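4 工位作业分析:格盒周边的取放与清理

4.1 研究问题与任务界定

前文的综述表明,针对家庭与小型作坊环境的操作研究多以单件抓取的成功率作为主要指标。该指标便于比较,但难以回答使用单位最关心的问题,即一项完整的杂务能否在无人看护的条件下交由机器完成。本节以木工作坊中常见的格盒收纳作业为对象,对这一问题作较为具体的讨论。选择该作业出于两方面考虑:其一,它在家庭与车间中均有对应的形式,抽屉分格、零件分拣、文具归位与之在动作结构上相近;其二,它所涉及的物体材质单一而形状差异较大,便于将感知方面的困难与接触方面的困难分开考察。

本研究将格盒收纳作业界定为一组相互衔接的子任务,包括清除盒口上方的遮挡物、将小件逐一放入指定格位、将长条形余料移至台面一侧,以及在作业结束后恢复台面的可用状态。其中清除遮挡物常被视为准备工作,在既有评测中多由实验人员代为完成。我们认为这一处理方式明显低估了实际作业的难度。作坊内的工作台很少处于评测所要求的初始状态,板材斜靠、条料叠放、盒体被部分覆盖均属常态。若机器只能在人工整理之后开始工作,则其节省的劳动时间十分有限。

据此,本节将任务的起始状态放宽为“盒口可被部分遮挡”,并要求执行系统自行判断是否需要先行移开遮挡物。任务的终止状态则仍按严格标准判定:全部小件位于指定格位内,长料平放于台面,盒体相对初始位置的偏移不影响相邻操作。三项条件中有一项不满足,即记为未完成。

4.2 作业环境与示教工具

作业环境设于Putico木工作坊的培训区,工作台、木料与收纳器具均取自该作坊的日常用品,未作专门改制。台面为浅色木质,盒体与木料的颜色同样偏浅,三者之间的色差较小。采用此类布置会给基于外观的分割带来额外负担,但符合木工环境的实际情况,故未通过铺设深色衬垫等方式加以规避。

示教采用Flikia手持式夹持工具完成。操作者直接握持工具进行作业,所得轨迹经处理后用于策略训练。与遥操作相比,手持方式保留了操作者对接触力的直接感受,在需要试探、拨动和轻推的动作中尤为有利;其不足在于操作者可能做出机械臂难以复现的姿态,须在数据整理阶段予以剔除。工具末端的两片指垫为黑色泡沫材料,表面粗糙,对未经打磨的木料具有较好的附着性。图3给出了工具指垫、分格木盒与斜搭木板之间的空间关系,后文关于遮挡与接近方向的讨论均以此类布局为基础。

示教数据纳入Vukunari数据集统一管理。截至2022年11月7日,与格盒作业有关的有效示教共742段,覆盖起始遮挡程度、盒体朝向与木料长度的不同组合。示教人员均接受过统一培训,但在动作顺序上未作强制规定。保留这种自由度的目的,在于观察熟练人员面对同一局面时是否会形成稳定的处理次序。整理结果显示,多数人员会先处理压在盒沿上的长料,再进行小件归位;少数人员在遮挡较轻时选择直接放入小件,将长料留至最后。两种次序在完成质量上未见明显差别,但后者对手部姿态的要求更高,也更难由机械臂复现。 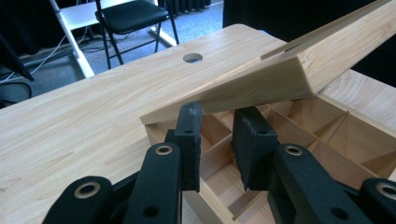 长料的移除在人工作业中通常一气呵成,操作者捏住一端抬起后顺势转动,使其离开盒口。对双指夹持端而言,这一动作至少包含三个需要分别处理的困难。首先是抓取点的选择。长料的重心往往位于可达范围之外,夹持端部会产生较大的翻转力矩,若指垫摩擦不足,木料将绕夹持点下垂并刮碰盒壁。其次是接近方向的限制。木料与盒沿之间的空隙较小,指垫须沿木料侧面进入,稍有偏差便会触及隔板。最后是释放时机的判断。木料放平之前若过早松开,其一端会在台面上滑移,可能将邻近小件推出原位。

上述困难在单件抓取评测中很少同时出现。常用评测物体的尺寸一般与夹持端的开度相当,重心接近抓取点,周围亦无易受干扰的结构。由此得到的成功率在迁移至长料处理时缺乏参考价值。我们在预实验中将一套在单件抓取上表现良好的策略直接用于长料移除,其典型失败形式为夹持成立而搬运失败:夹持端已稳定闭合,系统随即判定抓取成功并开始上抬,木料的另一端却仍支承于台面或盒沿,最终带动盒体整体移位。

4.3 遮挡条件下的感知

分格结构对感知的要求与开放容器有所不同。在开放容器中,系统只需确定容器口的大致范围;在分格盒中,系统还须辨认隔板的走向,并据此推断每一格的边界。当盒口上方存在木板时,部分隔板不可见,格位的数目与排列只能由可见部分外推。隔板较薄且与盒壁颜色接近,其投影落入格内后又会形成与隔板相似的边缘,外推结果因此容易出现错误。

我们比较了两类处理方法。第一类方法在作业开始时建立格盒的完整模型,后续步骤均依据该模型执行。第二类方法不作整体建模,仅在每次放入小件之前重新估计目标格位附近的局部结构。前者在遮挡较轻时效率较高,且便于检查各格是否已被占用;后者对盒体移位的适应性较好,但在连续作业中可能重复选择同一格位。考虑到盒体在长料移除过程中较易发生轻微移动,本研究最终采用折中方案,即在长料移除完成后建立整体模型,并在每次放置前进行局部校正。

夹持端自身造成的遮挡亦不可忽视。指垫接近盒沿时会挡住目标格位的一部分,而此时恰是最需要精确位置信息的阶段。示教人员在遇到这种情况时通常依靠两种线索:一是指垫与邻近隔板之间的相对距离,二是工具轻触盒壁时传来的阻力。当前系统能够利用前一种线索,对后一种线索的利用仍较为初步。指垫材料较软,接触初期的形变会吸收部分作用力,由关节电流推算的阻力在时间上存在滞后,往往在隔板已经受压时才达到判定阈值。

背景干扰的影响低于预期。作坊内常有线缆、座椅、支架及帘幕等物品,其外观与作业对象差异较大,在训练数据中亦反复出现,策略很少因此产生错误动作。比较而言,台面自身的孔洞更值得注意。带有穿孔的工作台在作坊中较为常见,孔内所见颜色深于台面,个别策略会将其识别为深色圆形物体并尝试抓取。在训练数据中补充不同位置的孔洞样本后,此类误判有所减少,但在台面反光较强时仍偶有发生。

4.4 执行结果

正式评测在每种起始条件下各进行10次。在盒口无遮挡的条件下,系统能够较为稳定地完成小件归位,失败主要来自小件倒伏后横跨两格的情形。在盒口被单块长料部分遮挡的条件下,有7次满足全部终止条件,其余各次均止于长料移除阶段或由该阶段引起的盒体移位。当长料之上另有细条与之相邻时,系统的表现进一步下降。细条与木板之间的间隙较窄,两者在外观上易被合并为同一物体,夹持端抬起木板时细条随之滑落,而系统缺少对此类后果的预期。

时间方面的差距同样显著。由一名熟练人员处理的中等复杂度台面,交由系统执行时需近30分钟,其中大部分时间用于重复观察与失败后的重新尝试,真正用于搬运的时间所占比例较小。对于夜间或闲置时段内的无人作业,这一速度或可接受;对于工序之间的快速整理,则尚不具备实用条件。应当指出,缩短观察时间在技术上并不困难,但会提高盒体受碰撞的概率,二者之间的取舍须结合具体使用场景确定。

失败后的恢复能力是区分演示系统与可用系统的重要依据。人工操作者在木料滑脱后会立即调整手部位置,将其作为作业的正常组成部分处理。现有系统则多依赖预先规定的恢复动作,如张开夹持端、后退至安全高度并重新观察。这类动作在木料静止时有效,在木料处于不稳定支承状态时却可能使情况恶化。评测中曾出现系统松开夹持端后木板向盒内一侧滑落的情形,虽未造成器具损坏,但已使若干格位无法继续使用,须由人员介入。

4.5 与使用单位的讨论

评测结束后,我们就结果的实用意义征询了Putico作坊与Ardeleanu木制品厂的意见。两家单位的关注点有明显差异。作坊方面工作台数量有限,工具与材料由多人轮流使用,其主要诉求为每日收工后的整理,对速度要求不高,但要求系统不得遗漏或误放。工厂方面的物料种类较为固定,更看重节拍的稳定性,并倾向于通过改造工位来降低任务难度,例如为长料设置独立支架,使其不再进入格盒区域。

后一种思路值得重视。研究者习惯于将环境视为给定条件,使用单位则通常愿意在合理成本内调整环境。若增设支架即可避免大部分失败,则对长料移除策略的持续改进未必具有经济上的优先性。但该思路难以推广至家庭环境。家庭用户不会为配合机器而长期维持物品的固定摆放,台面上的遮挡与混放也缺乏规律可循。因此,同一项技术在两类场景中的成熟度应当分别评价,不宜以工厂条件下的结果推断其家庭应用前景。

两家单位均提出,系统在无法确定时应停止并提示人员,而非继续尝试。现有策略在这方面的表现不够理想,其输出中没有与任务结果直接对应的置信度,停止条件只能依靠人工设定的阈值。阈值过严时,系统频繁请求协助,人员往返查看所耗费的时间可能超过自行整理;阈值过宽时,则可能在局面已经恶化后才发出提示。我们在5月的试用中对阈值作过两轮调整,所得设置仅适用于当时的物料组合,更换木料后须重新标定。

4.6 局限性

本节结论受以下因素限制。全部评测使用同一类双指夹持端,未涉及吸附式或多指末端;指垫磨损对摩擦性能的影响未作系统测量,而泡沫材料在长期接触粗糙木面后出现表面损耗在所难免。木料均为干燥的浅色软木,对于涂饰后的板材或密度较大的硬木,抓取点的选择规律可能有所不同。此外,示教人员均具有木工经验,其动作习惯与一般家庭用户存在差别,由此训练的策略是否适用于非专业环境,有待另行验证。

就目前证据而言,在物料种类有限、允许较低速度且有人员可随时介入的条件下,格盒收纳中的小件归位环节已可由机器承担。包含长料移除在内的完整作业仍需人工参与,其瓶颈主要集中在受支承物体的搬运、接触状态的及时判断以及失败后的恢复三个方面。第5节将针对接触状态的判断,介绍在指垫背侧加装力传感元件后的对比实验。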